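Reading the Small Print: Website Terms of Use
Handout 4, Web Publishing for Beginners 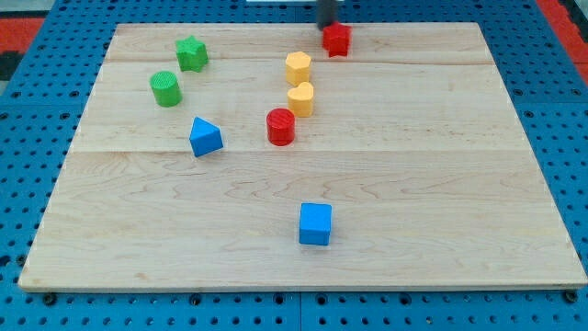 Does anyone ever read the terms before using a site, one of last year's group asked, and if they don't, how can the terms count for anything? It is a brilliant question, and most of this session hangs on it.

The short reply is that terms of use are an offer of a contract, or at least try to be one, and a contract needs some sign of agreement. So the first thing to look for on any site is how it claims you agreed. There are two main ways.

Browse-wrap. The terms sit behind a link at the foot of the page and say that by using the site you accept them. Cheap to set up, easy to ignore, and the weaker of the two. Courts in several countries have been unwilling to hold visitors to terms they had no fair chance of noticing.

Click-wrap. You tick a box or press a button marked "I agree" before you can go on. Much stronger, even if you didn't read a word! What matters is that you had the chance to read and then did something to show agreement.

For our practice text we are using the terms of Nergate, a made-to-measure curtain shop created for this course. Its terms run to 138 lines and you'll find them in the shared folder. Please print them, because you will want to scribble.

What to look for in the Nergate terms

Lines 1 to 12 are the copyright notice. Remember that copyright comes into being when the work is made (no form, no fee, no little symbol needed), so the notice doesn't create the right. It tells people who claims it and from when. I love how much muddle clears up once that has sunk in.

Next comes the licence, and this is the bit people skip. A licence is permission. Nergate lets visitors view pages and print single copies for their own use. Ask yourselves what it leaves out. Can a customer put a screenshot in a review? Can a school reuse the measuring guide? Some uses are allowed by law whatever the terms say, such as short quotation for criticism or review, as long as it is fair and the source is named.

Then the disclaimer. Mark every "as is" and "to the fullest extent permitted by law". That second phrase works very hard. It is there because a business can't simply write away its duties to consumers. In the UK, for instance, no notice on a website can shut out liability for death or injury caused by negligence.

The last part is the right to change the terms "at any time without notice". Have a good argument in your pairs over this one. If one side can rewrite everything whenever it likes, what exactly has the other side agreed to?

Words to know
Party: a person or firm bound by the agreement.
Liability: legal responsibility for loss or harm.
Indemnity: a promise to cover someone else's losses.
Severance: if one clause fails, the rest stays standing.
Governing law: whose rules apply if there is a dispute.

Task for the October session
Take the Nergate severance clause, which is a single sentence of 287 words (yes, really), and rewrite it in plain English. Aim for two or three sentences and keep the meaning. Swap with a partner and try to find a gap in theirs. The best ones last year were lovely to read, and one was shorter than its own heading.

If you have time, compare the Fimelon and Bavia terms in the same folder. They share a good deal of wording, but the governing law clauses differ, and only Bavia uses a tick box. Note down which site's terms you would rather have to defend, and bring your printed copies with you.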